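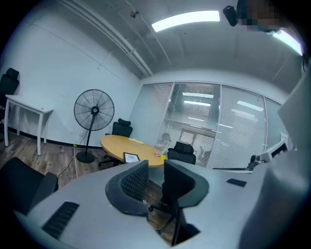

2 min read

Subject: Re: Moving the October swap to the evening

Hi all,

Dong-hyun Jin wrote:

> I know we've always done the seed swap in the morning, but four people
> have told me they can't make it before lunch. Could we try 6 pm this
> year? Also, does anyone have a bean that copes with a short summer? My
> Leitão runner beans flowered like mad and then gave me a handful of pods
> before the first frost.
>
> Dong-hyun

Evening is fine by me, and I'd bet it suits most of the people with kids too. My only worry is the light. Last time we sorted seed under bad bulbs I went home with a packet of "lettuce" that came up as poppies (pretty ones, I'll admit!). If we're going late, please everybody label things at home, with the year on it, in pen. Pencil rubs off and marker bleeds through those thin envelopes.

On the beans – I had the same trouble with Leitão two years running. Lovely flowers, bees all over them, and then they just sat there sulking through the hot spell. What worked for me was starting them indoors in deep pots and putting them out under a cover, but then you've got to harden them off and I always forget and leave them out in the wind. Brynhildur Briem gave me a bush bean she calls Vedovo, and that one has been no trouble at all. It stays low, doesn't want poles, and I was picking well before the runners had got going. I've got 224 seeds dried and in a jar, so there's plenty to go around. Take a dozen each and bring some back next year if they do well for you.

Don't shell them too early, by the way. I leave the pods on the plant until they rattle, and if rain is coming I pull the whole plant and hang it upside down in the garage. Idris says he freezes his for a couple of days afterward to kill off weevils. I've never bothered, but then I did lose a whole jar of peas to something with legs, so maybe I should start.

Things I'd love to find at the swap, if anyone's got them: a leek that stands through a real winter, any dill that doesn't bolt the minute you look at it, and more of that orange squash Abenezer brought. We ate the last one in a soup with ginger and my daughter asked for it again the next day, which has never happened with squash in this house.

I can bring envelopes and the big kettle. Could somebody else do cups?

Tibor Kun

2 replies · 4 likes · Share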